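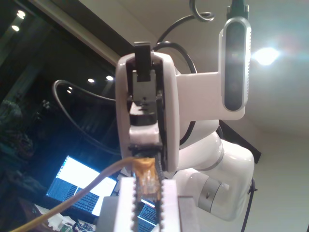 Trakelora: evening internet speed in one apartment building

This site uses cookies to remember your settings. Accept / Decline

Trakelora is a small table of internet speed readings, taken by people who live in the same building and pay for three different plans. It was started after a long argument in the stairway about why video calls become bad after dinner. The table has 1114 rows from 36 apartments, collected during 14 months.

The data is kept by Hubert Krawczyk. Chia-hao Yu wrote the script for cleaning and checked the rows from the first winter a second time.

What is in the files

readings.csv is the main table. Each row is one test and has eight columns:

- apt: a random code for the apartment, not the door number
- month: year and month of the test
- hour: full hour, local time, from 0 to 23
- plan: A, B or C
- link: "wire" or "wifi"
- down: download speed in megabits per second
- up: upload speed in megabits per second
- delay: round trip time in milliseconds

notes.txt contains comments which the residents sent together with the readings. Names are removed. Some comments are in Polish and they were not translated.

clean.py makes readings.csv from the raw forms. The raw forms are not published, as they contain door numbers.

How the readings were taken

Every participant received one page of instructions. They were asked to close other programs, run the same test page three times and write down the middle result. For "wire" rows the computer had to be connected to the router directly. Small switches and adapters were allowed only if the resident wrote it in the comment.

Most tests were made between 18:00 and 22:00. If you want to compare morning and evening, please be careful: the morning rows come mostly from residents who work at home, and these people more often have plan C.

In December the building got a new distribution box from Keltex in the basement. Readings from this month are a mix of before and after, and we could not separate them. I recommend to leave them out of any comparison.

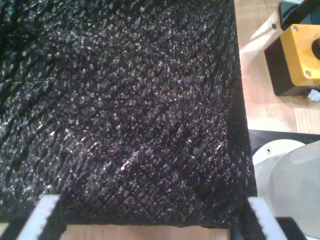 Known problems

The column "link" was added later than the others. For older rows we asked the residents what they had used, and the answer depends on their memory. Where they did not remember, the field is empty.

One apartment on plan B sent the upload and the download in the wrong order. Chia-hao found it and corrected it, but a similar mistake can still exist in other places.

The wifi readings say little about the provider. The walls in the older part of the building are thick, and in several apartments the router stands in the hall closet.

Using the data

You can use and share the table for any purpose. Please mention Trakelora and keep this file together with it. Do not try to connect the apartment codes with real residents.

To rebuild the monthly medians, run:

python clean.py --median month

Corrections can be sent to Hubert. Please write the row number and the value which you think is right.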